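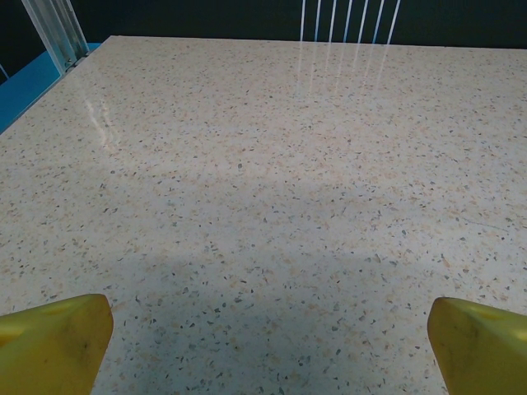

I have spent most of June deciding between two sets of fingers for the small arm, and I now have enough notes to write up. The first set came from Sondton and the second from Burnanik. Both bolt onto the same gripper body, so the only things I had to change were the offsets and the speed limit. I did the runs on the terrazzo counter, and it has been a harder test than I expected. It is glossy enough to throw back pale streaks from the white rods behind it, and the tan and dark flecks are close in size to the washers I was trying to pick up. The wrist camera kept finding washers that were not there.

I started with the Steinbach controller on its default settings. Over 1,734 attempts the Sondton fingers dropped or missed 443, mostly the flat parts. A washer lying on a hard polished top gives you very little to get hold of, and if the tips come down a hair too high they close on air. Too low and the arm stops with a force error. I lost a whole afternoon to that before Katia Lombardi pointed out that I had the tool length from the old fingers still saved in the second profile.

The Burnanik fingers are stiffer and a bit narrower at the end. They did better on washers and worse on anything round. Corks rolled away more often than not. I tried slowing the close by half and that helped, but it also made each cycle long enough to be annoying.

For the camera I ended up doing two things:

Fixed exposure, set on the bright part of the counter.
A minimum height check, so flat flecks get thrown out before the arm moves.

The height check made the bigger difference. Osvaldo Barbieri thinks a polarising filter would do the rest, and he has one from Plirano that I can borrow.

For now the Sondton set is staying on – I pick up more round things than flat ones. Next I want to try thin rubber pads on the tips, if I can find a glue that holds.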